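Janside Neighbors Help Board
Search this board: keyword or town Go
Home computers and phones

Second drive in an old office desktop - worth doing for family photos?

Posted by Rowena Soriano, 2018-08-21
Print this page | E-mail this page

My mother passed on her photo collection in June and I am trying to get it into some kind of order. It is a mix of scans my uncle made, pictures from three or four old cameras, and whatever she had on her phone. At the moment it sits on a laptop that is nearly full, plus a stack of discs and a couple of thumb drives with no labels. There are a lot of duplicates, and some files have dates that can't be right. One folder of scans says 2454 files and I think half of them are also in another folder under different names.

I have a used desktop tower that I was going to give away. My thought was to put a second hard drive in it and use it as the place where all the photos live. I don't mind opening the case, but I don't want to spend a lot, and my budget is $100 for everything. I'd also like my sister to be able to get at the pictures, and she lives four hours away. Is this a sensible plan or should I just pay for online storage and be done with it?

Posted by Nimal Bandara

It's a fine plan as long as you don't stop there. One computer with the only copy on it is no safer than your laptop is now, and a second drive in the same case will go with the first one if there is a power surge or a leak. I would buy one internal drive and one external drive of the same size. Put everything on the internal, copy it to the external, and keep the external at somebody else's house. Your sister's would do, and then she has the pictures too.

Before you buy, open the tower and look for a free bay, a spare power lead and a free SATA port on the board. Office machines often have drive carriers that slide out without a screwdriver, but some were sold with the second carrier missing. Also check that the data cable is long enough to reach.

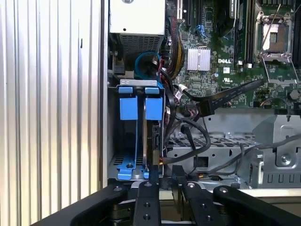 Does it matter which SATA port the new drive goes on?
For storing photos, any free port will do. Leave the original drive on the port it is on now and the computer should keep starting up the way it always has. If it doesn't, go into the setup screen and look at the boot order.

Then do the sorting in this order. Copy everything over first, one folder per source ("Mom phone", "Uncle scans", "Disc 1" and so on), and don't rename or delete anything yet. Make the external copy at that point. After that you can run a duplicate finder and clean up, knowing the originals are still there if you delete the wrong thing. Duplicate finders compare the contents of the files, so different names are not a problem. Resized copies are harder, and you will have to look at those yourself.

For scans, ignore the date the computer gives. It is only the day the file was scanned or copied. I name my folders by year and event, and where I don't know the year I put the decade - 1970s lake, 1970s school. It has worked well enough for us.

Posted by Delwyn Stubbs

just use online storage. I had a drive die on me and lost 5 years of pictures. not worth the trouble

Posted by Hanne Turunen

I did this for my parents' slides and I'd say do both. Keep the full set at home the way Nimal describes and put only the good ones online in a shared album. Ours came down to a few hundred pictures that anybody really wanted to see, and that fit in the free plan.

Two things I would add. Copy the discs soon. Some of ours would not read on the first try and one had to be done on a different computer. And ask your mother about the people in the pictures while you are sorting - I sat with my dad on Sunday afternoons and typed the names into the file names. It was slow going, up to an hour for one box, but there were cousins in there I could not have named on my own.

Check the outside copy a couple of times a year too. Plug it in, open a few folders, add whatever is new.

Print this page | E-mail this page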